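20 February 2023

Small print, big packet

I have been meaning to write about shrinking food since December, when I bought the same Gurkholm oat biscuits I have bought for years and got to the end of the packet before I'd got to the end of my tea. The wrapper hadn't changed. Same height, same blue stripe down the side, same price to the penny. I dug an old one out of the recycling box in the garage (I am slow to take things to the tip, for once to my advantage) and laid the two side by side. The new one was lighter by 88 grams.

I wrote to them. I write to a lot of companies and I know what comes back. Two weeks later I had a letter thanking me for my loyalty and explaining that the new size had been "developed in response to changing customer needs". I would like to meet the customer whose needs changed in that direction. Did they ring up? Was there a survey, and did one of the boxes say "fewer biscuits, please"?

My brother-in-law thinks I am making a fuss. His view is that flour costs more, butter costs more, the lorry costs more, and they can either put the price up or take some out. Fine. I accept all of that. What I don't accept is that both routes are the same to the person at the till. If the price goes up I can see it and decide. If the packet keeps its shape and there is more air in it, somebody has sat in a room and worked out that I probably won't look. I resent being guessed at, and I resent it more when they guess right, as they did with me for who knows how many packets.

The favourite trick at the moment seems to be "new look". Whenever I see those words on a corner flash I turn the thing over and read the weight. Sometimes it really is only a new look. I have to be fair about that: I went after Cerik over their crackers last spring, quite rudely, and it was the same weight as before with a sillier typeface. I never said sorry, so consider this it.

Then there is the sharing bag. I don't know who decided what sharing means. The Brovbridge minimart at the end of our road sells crisps in three sizes and the middle one has "sharing" across the front, and I have eaten it alone, standing up, before the kettle boiled. The small one used to be the normal one. The normal one is now the sharing one. I expect the large one will be called "party" by the summer and will serve a couple with no great appetite.

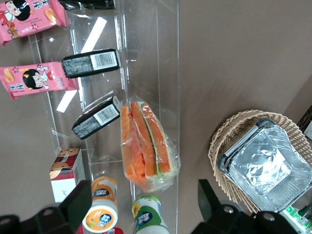 The multipack is the other thing people tell me to buy. Go for the multipack, it works out cheaper. Does it? I stood in the aisle with the calculator on my phone and it worked out dearer per hundred grams than the single bags on the shelf below, with the extra plastic thrown in. The shelf label was no help. One was priced per 100g and the other per item, and they were next to each other. Perhaps that was an honest muddle. I've noticed the muddles tend to lean the same way.

I did try to get a proper discussion going on the local forum. It has 2,000 members, most of whom joined to find out why the helicopter was up. I asked if anyone else had kept old wrappers. The first reply said we all eat too much anyway and this was good for us. That argument drives me up the wall. If a company wants to help me eat less it can say so on the front in large letters and charge me less for it. You can't take out a fifth of the biscuits, keep the money, and have the public congratulate you on behalf of my waistline.

The second reply was from someone selling a pushchair.

A few people did get in touch privately, and one of them, a woman who signs herself Grigaitė and whose blog I've followed for a while on and off, told me she has kept a notebook of weights since she moved here. Just product, shop, price, grams. She says soap is worse than food and that toilet roll is the worst of all, because the tube in the middle gets wider and you would have to measure it to know. I went upstairs and measured ours. I have nothing to compare it with, so that was a wasted trip, but I've written it down and I'll do it again in a year.

What would I like? A notice on the front when the weight goes down, for six months, in the same size lettering they use for "new look". I gather something like it has been suggested in other countries. I can't say I expect it to come to much, as whoever drew up the rule would probably settle on a shade of grey for the print. But I'd read it.

In the meantime I've started a notebook of my own. It has 5 entries in it so far. The Gurkholm biscuits are the first, with both weights, and I have stopped buying them, which I told them in a second letter. They haven't answered that one. If you have any old packets at the back of a cupboard, particularly cereal or washing powder, have a look at the weight before you throw them out and put it in the comments, with the year if the packet gives you any clue to it.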